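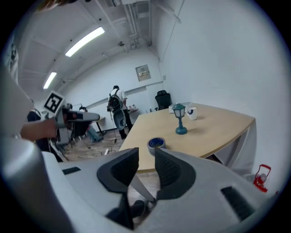
図1 作業テーブル(卓上に街灯型の小型ランプ、マグ、テープ)と手持ちグリッパー

Condwood 家事作業自動化 中間報告
宛:Ernthorpe 助成担当 御中
2019年9月22日 文責 Kwame Agyeman

取り急ぎ、現状のみ。整った版は12月の報告で。

1. 結論から
机上の片付け、まだ機械には任せられません。物を一つつかんで決めた場所へ置く、ここまでは形になってきた。人が横で見ている前提です。「テーブルをきれいにして」だけで一式やらせるのは無理。店舗の棚戻しも同じ状況。

2. 今期やったこと
・人が手持ちグリッパーで物を動かし、その動きを学習に回す方式に一本化。遠隔操縦は中止(遅い、疲れる)。
・対象作業は9種。片付け、並べ替え、箱入れが中心。
・アーム側の試験はQuaye棟で継続中。箱入れの成功率55%。前期よりは良いが、家庭で使える数字ではないです。

3. 困っていること
マグ。取っ手の向きが変わると途端に落とす。テープも、寝ているか立っているかで別の作業になってしまう。小さいランプ類は細い部分をつかみに行って倒す。人なら考えもしない所で止まります。
あと速度。人が片手間に済ませることに何倍もかかる。店舗側の Zurkico からも「これなら自分でやる」と言われました。反論できず。

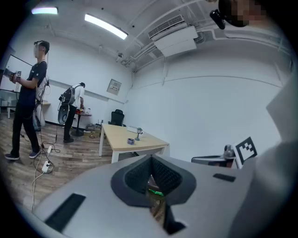 図2 室内での作業の様子 奥は小型の丸テーブル、中央は木製テーブル

4. データについて
同じ物ばかりだと学習が偏るので、置き方と立ち位置を変えるよう手順書を改定。テーブルの高さ違いも入れたい。マーカーの見え方で使えなくなる記録がまだ出ます、原因は調査中中。照明か、持ち方の癖か。
部屋が一つでは足りない。これは前回ご指摘の通り。台所に近い環境を2か所、候補を当たっています。

5. 予算・人員
消耗品はほぼ計画どおり。指先パッドの摩耗が予想より早く、交換費が増えそう。見積もり取れ次第送付しまます。
人員は変更なし。ただし記録の確認作業が追いついていない。来期はここに時間を回させてください。

6. 次回まで
・マグの向き違いを重点的に
・倒れた物を起こす作業の追加
・Zurkico での再試験、日程調整中
・店舗向けの速度目標は引き下げ。理由は別紙で

試験の生データが必要でしたらAgyemanまで。別紙は明日送ります。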